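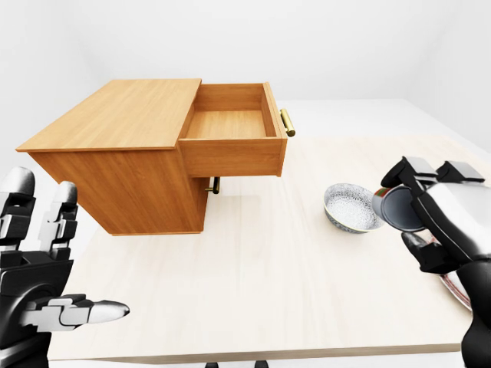
## Testers wanted: Amus voice hub, home trial

We need people. Soon, please — sign-up closes 19th October and we're still short.

Dullico makes the Amus, a small voice hub for the home. Lights, timers, radio, the usual. New version is nearly done and we want it in real homes with real noise before it goes in a box. Kids yelling, dishwasher running, TV on in the next room. All good.

Looking for 80 households in and near Wonddale. Apartments, houses, shared places, doesn't matter.

**What you get**

- the hub on loan, plus 2 smart plugs
- $200 gift card at the end of the trial
- plugs are yours to keep. Hub comes back to us, sorry

**What you do**

- Set it up yourself from the printed guide. Don't call a friend who's good with this stuff, we want to see where the guide falls down
- Use it every day, even if it's just a kitchen timer
- Fill in the short form each week (ten minutes, maybe less)
- One phone call with us near the end
- Write down anything weird. Wrong song, woke up when no one said its name, went quiet. Time of day helps alot

**You need**

- to be 18 or over
- home wifi that mostly works
- a phone less than five years old, either kind
- everybody you live with to be OK with it. They each sign the consent sheet. Roommates too

Already own another brand of speaker? Fine, keep it plugged in. We'd like a few homes with both. Accents very welcome, second languages too, though the hub only speaks English for now.

Not for you if you work for Dullico or Dhillon, or live with someone who does. Dhillon is handling the shipping and the returns so their staff are out as well.

**Privacy, short version**

The trial hubs save voice clips, the store version won't unless you turn that on. There's a mute switch on the back. Clips get deleted when the trial report is done, and you can ask us to delete yours sooner. Full version comes with the consent sheet, read it before you sign.

**How to apply**

Pick up a form at the Wonddale library front desk or ask for one at the Dullico office. Put down what kind of home, how many people, what phone, and which room the hub would go in. No essays. Last time we got around 1,000 forms and some of them ran to three pages.

We'll let you know either way by the end of October. Hubs ship right after taht.

Questions go to Vernon Petrenko, trial desk, Dullico. Mornings are best — he's in the lab most afternoons and doesn't pick up.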